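From the sim bench: trying out grippers in the Starnstead kitchen

I spent most of August moving back and forth between two controllers in our simulated kitchen, and I finally have something worth sharing with you all! The arm and the kitchen stayed the same the whole way through. All I swapped was the software telling it where to go, Lerkitz first and then Fikre. Both views are from the gripper end, fingers open, with the dark purple panel in its gray frame up ahead.

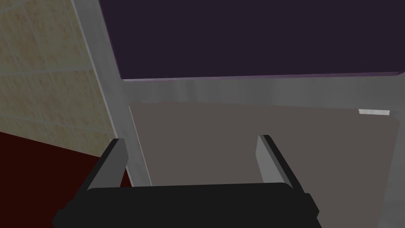
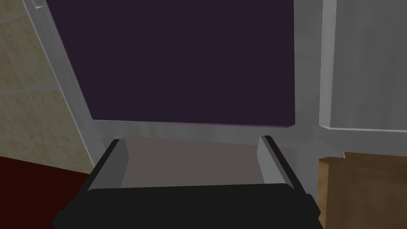 How the two compared

I ran 841 tries in all, and Lerkitz was the smoother driver by a long way. It eases in, lines up and closes without much fuss. Fikre gets there faster (a full approach was around 34 seconds quicker over a batch), but it likes to twist the wrist late, and I lost 184 tries to that one habit. I did get a few of them back by slowing the last stretch — not enough to call it fixed, though.

The wrist view gave me more trouble than either controller. Get in close and those two fingers take up a lot of the picture, and big plain surfaces don't give the tracking much to hang on to. Moving the virtual camera back a little helped Fikre more than it helped Lerkitz, and I'm still scratching my head over why.

Next up

I want to try the Rinside fingers, which come in 3 lengths. If you've used the short ones, please write and tell me how they did on flat doors!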